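News > Public Safety > Police Briefs > Fivville

Sections Crime Courts Traffic Weather Archive Sign up

Catalytic converter thefts: two charged in Fivville case

Fivville police have charged two men in a series of catalytic converter thefts from parked vehicles on the east side of the city. The charges were filed on May 5, 2025, and cover incidents going back to January.

According to the charging document, 65 vehicles were damaged. Most were pickup trucks and older hybrids parked overnight on Jara Street and in the long-term lot behind the Gradgate shopping center. The converters were cut out with a battery-powered saw. In several cases the oxygen sensor wiring was cut as well, which raised the repair cost.

The average repair bill submitted to police was $1,263. The highest was $3,592, for a delivery van that also needed a new fuel line. Owners with liability-only policies generally paid the full amount themselves.

Detective Ivana Yáñez said the two men were stopped at 3:40 a.m. after a patrol officer saw a car without plates leaving the Gradgate lot. Officers recovered a floor jack, a saw, spare blades and four converters from the trunk. One of the four had a number etched on the shell and was matched to a truck reported damaged the same night. The other three had no markings and have not been matched.

The men are charged with theft, criminal damage and possession of burglary tools. Both were released pending a first hearing. Police have not said where the earlier parts were sold. A scrap dealer has been interviewed and is not charged.

Sunus, the company that manages the Gradgate lot, has replaced the lights along the rear fence and moved the overnight parking rows closer to the entrance. Site manager Senan Lenihan said the rear gate is now locked at 10 p.m. and drivers returning later must use the front ramp.

Owners who found damage between January and April and did not file a report can still do so at the front desk or by phone. The report should include the plate number, the place and time the vehicle was parked, and a copy of the repair invoice.

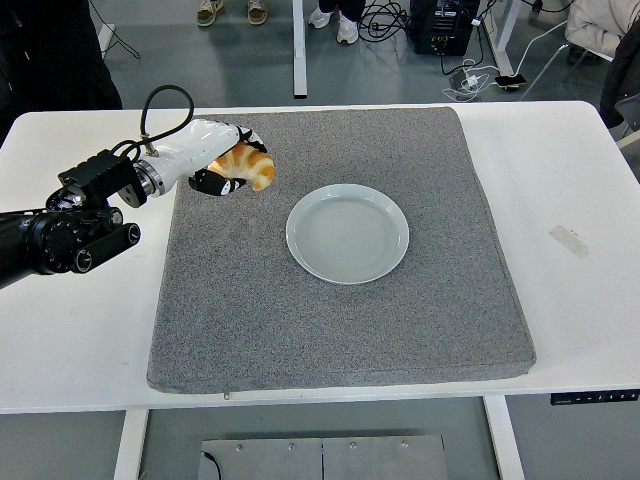 Can I still file a report if the vehicle has already been repaired?

File it as usual and attach the invoice. Police will accept a repair shop's written note if the invoice does not list the converter as a separate item. Photos of the cut pipe are useful but are not required.

Etching is offered free at the police garage on the first Saturday of the month. It takes 15 minutes per vehicle and no appointment is needed.

Comments (3)

Tadeo Medina
Mine was done on Jara St in February. Shop had a three week wait for the part. Does the etching work on aftermarket converters or only factory ones?

Estela Bravo
They did my aftermarket one, same process.

Celeste Daza
The back row of that lot was dark all winter. I reported the lights to Sunus twice and got a ticket number both times.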